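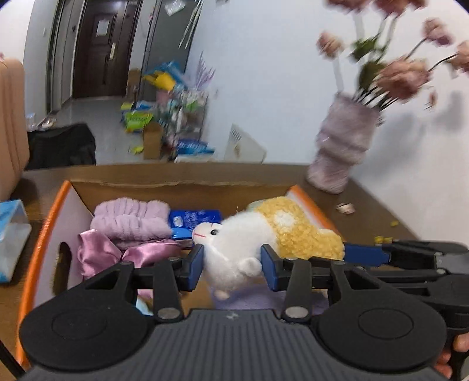 **Ticket: Ki edition of *The Hillel Signal* jumps from chapter 8 to chapter 31**

Status: open, workaround found
Device: Zikby reader, latest software
Shop: Urnik Books

**First message**

Hello! First of all, I'm loving this book. I review thrillers for a small blog and this is the best one I've had in months – a proper old-fashioned submarine chase, with a radio operator who can't tell anybody what she's heard. So please read this as coming from a very happy customer who would like to have the middle of the story back!

When I turn the last page of chapter 8 I land on the first page of chapter 31. The captain is arguing about the batteries, and then I turn the page and he's in a hospital bed in Lisbon. I thought for a good few minutes that it was a daring bit of storytelling and I was all ready to praise it. Then two people I'd never met started talking about a funeral.

The page counter goes from 104 to 382 in one tap. The contents list shows every chapter, and tapping on chapter 9 takes me to chapter 31 as well.

**Things I've tried so far**

- Turned the reader off and on again. No change.
- Deleted the book and downloaded it again from Urnik. Same jump, same place.
- Changed the text size, both bigger and smaller. The page numbers change, as you'd expect, but it still leaps to Lisbon.
- Opened another book from the Ki thriller list. That one reads perfectly (and it's good too, if a bit heavy on car parks).
- Searched for the word "periscope". It finds results in the missing chapters and shows me the lines, but when I tap one I get the hospital again. Very tempting to read the whole thing in search results!

**Reply from Urnik support**

Thank you for such a clear report. We can open chapter 9 in our own copy, so the text is all in the file. Could you tell us whether the jump also happens in the Urnik phone app, and whether you have any bookmarks or notes in the book?

**Second message**

Phone app: works! Chapter 9 opens straight away and it's a cracker. I had to make myself stop reading to come and write this.

Notes: yes, lots. I mark up everything I review, and my reader says I have 181 notes in this book and 2,306 across my whole library. Most of the ones here are just "ooh" or "check this later", plus a long one about the cook, who I'm sure is up to something.

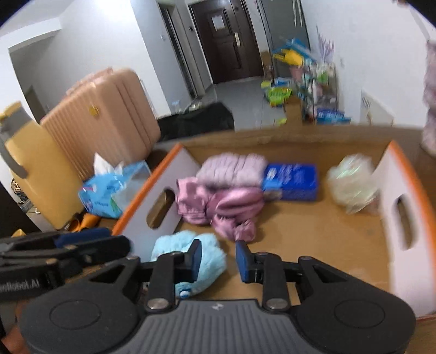

I went through the notes in order and the last one before the jump sits on the final line of chapter 8. I'd highlighted from there across into the next chapter, because the sentence before the break and the one after it answer each other so nicely. When I tap that note, the reader freezes for a moment and then opens chapter 31.

So I copied all my notes off to the computer, deleted that one highlight and turned the page. Chapter 9! Everything's there, right through to the end. I put the highlight back to see what would happen and the jump came back too. Took it off again, and fine again.

**Reply from Urnik support**

That's very useful. We've made the same highlight on a Zikby reader here and we get the same jump. It needs both things, a highlight running over a chapter break and the Ki layout with the decorated chapter pages. We have passed it to Zikby and told Ki as well. Until there's an update, please keep highlights inside a single chapter. Shall we close this, or leave it open until the update arrives?

**Third message**

Leave it open, please, I'd love to hear when it's mended. I've split my highlight into two and it's behaving itself.

One small extra for whoever gets this next: the "percentage read" figure still thinks I've finished the book, so it keeps offering me the sequel. I've got as far as chapter 19 and would rather not see the blurb – it names somebody who I was hoping might not make it. Can that be reset from your side, or do I need to do it on the reader?

I was right about the cook, by the way.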